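The kitchen table question

May 18, 2021

I have been meaning to write about letter-writing for months, and of course the moment I sat down to do it I found a dozen other things that needed doing first (the airing cupboard has never looked better). But the kettle is on, the rain has set in, and I've run out of excuses.

It started with my aunt's box. When she moved out of the house in Torkeck she handed me a shoebox tied up with kitchen string and told me to do what I liked with it. I thought it would be receipts. It was letters, all from her friend Nerea Escobar, going back to the summer they both worked at the hotel, and I sat on the stairs with my coat still on and read until it got dark.

They are not grand letters. Nerea writes about a landlady who counted the teaspoons, about a pair of shoes that cost 1490 pesetas and let in water the first time she wore them, about a cake that sank. She asks a question on the first page and answers it herself on the third. Sometimes the ink changes colour halfway down and you know she has been called away to something and come back. I felt I'd been let in on a very long chat between two people who had all the time in the world, though I know from my aunt that they had hardly any.

So I decided I would write to people again. Properly, on paper, with a stamp. I bought a pad and a decent pen, and I made myself a little rule that I would do one letter a week and that I would do it sitting down at a table and never on the sofa, where I only fall asleep.
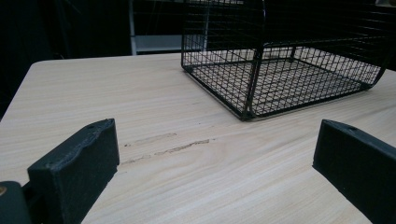
Catríona Mulligan wrote back to say that my first letter had made her cry in the hall and that she then couldn't read a word of the second page, so would I please slow down or learn to type. She also wanted to know why I had told her all about the neighbour's hedge and nothing at all about my knee. Fair enough! I had thought the hedge was the more cheerful subject. The knee went into letter number two, at some length, and she has only herself to blame.

Her point about the handwriting stung a bit, I'll admit. Mine was lovely at school, or I remember it that way, and years of shopping lists have done for it. What has helped is writing on every other line and stopping for a minute at the bottom of each page. I also tried copying out a recipe each morning as practice, and gave that up after four days because it only made me hungry.

I've got a few more people on my list now. There's old Mr Geraghty, who taught me to swim and must be nearly ninety, and a cousin I haven't spoken to since a silly falling-out over a caravan. That one has been started and torn up twice — I can't seem to get past the weather. If any of you have ever written that sort of letter and have a good first line going spare, do leave it in the comments. I'd like to get it in the post before July, when she goes away.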